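4.2 The sweeping task

By the second half of the course the students had folded towels, stacked cups and sorted spoons with the hand-held grippers, and we felt (and they told us, quite loudly) that it was time for something messier. The Pornico group proposed sweeping up dried beans, and we were glad to say yes, although we had no idea how much class time it would end up taking. Of the 16 students enrolled, 11 chose this task for their final project, and between them they recorded 179 demonstrations that we kept for training.

What we like about the task, looking back, is that both hands have to do something different at the same time. One gripper holds the dustpan low and steady while the other holds the brush and works the beans toward it, and a person who does this every week in their own kitchen still has to learn it all over again when their fingers are wrapped around a gripper handle. Several students wrote in their Misero notebooks that the dustpan hand was the harder of the two, which surprised us, as we had planned our lessons almost entirely around the brush. We moved one whole practice session to the dustpan after reading those notes, and we would do the same again.

The beans themselves turned out to be good teachers. A full-sized bean rolls along in front of the bristles quite happily, but the small broken bits and specks tend to stay behind, and each student had to decide how clean was clean enough. We let every team write its own rule and then defend it to the others. The Trimance team wanted a bare table at the end of every recording, while the Pornico group allowed a few specks to remain as long as the whole beans were in the pan, and the talk that followed was one of the nicest of the term. Figure 3 shows the two-handed sweep during a demonstration.

Figure 3. Sweeping red beans with a brush and dustpan, one held in each gripper.

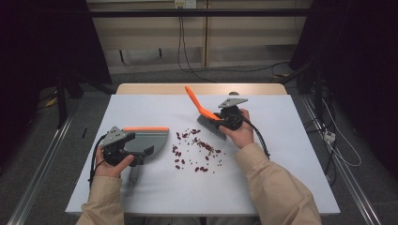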